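**Stringing tension for an under-13 girls' lacrosse side? Sticks all over the place**

posted by Octavio Huaranga

Took over the Undville under-13s in July, never played myself, daughter does. Half the sticks throw straight into the ground, the other half won't hold a ball. Is it the pockets or the girls? First match is away to Skaltstead and I'd like us to complete a pass or two. Budget is 200 for the whole season and the pitch takes 80 of that. Also what do you feed them at away games, parents keep asking me.

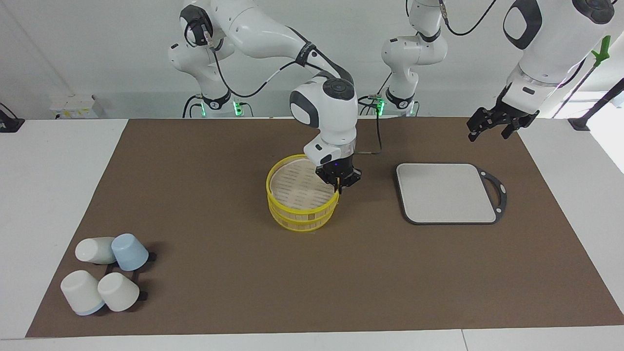
*Bamboo steamer*

**Rosaura Muñoz**

Pockets, nearly always. Ball sitting too deep and catching on the top string, so it goes down. Loosen the shooting strings a bit first, thats free. Then hold the stick level at eye height with a ball in it. Top of the ball showing under the sidewall = too deep for the girls' game, ref will pull it. Do this the night before, not on the touchline. We lost 4 sticks at Grajales that way and had to share.

Don't buy new heads. Restring the worst ones, leave the rest. And do wall ball, both hands, start of every session. Dull but it works.

Food: rice, cold chicken, fruit cut up. No fizzy.

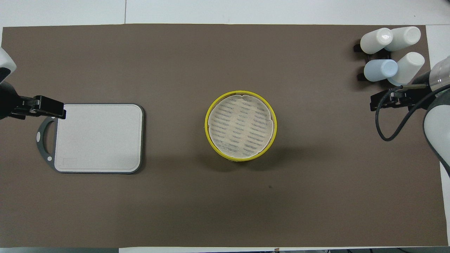
*Chopping board, grey rim*

**Prero_dad**

Disagree re loosening, ours got worse. Depends on the stick I suppose. Tell them to stop pushing with the top hand and pull with the bottom one, sorted most of our lot in 4 weeks.

Skaltstead press high by the way, very quick off the draw. Put your calmest girl in goal and get her to clear it short, not lob it. Parking is dreadful, use the lane behind the school.

**Octavio Huaranga**

Thanks both. Did the eye level thing tonight, three definately too deep. Will try the hands aswell. What string do you buy Rosaura?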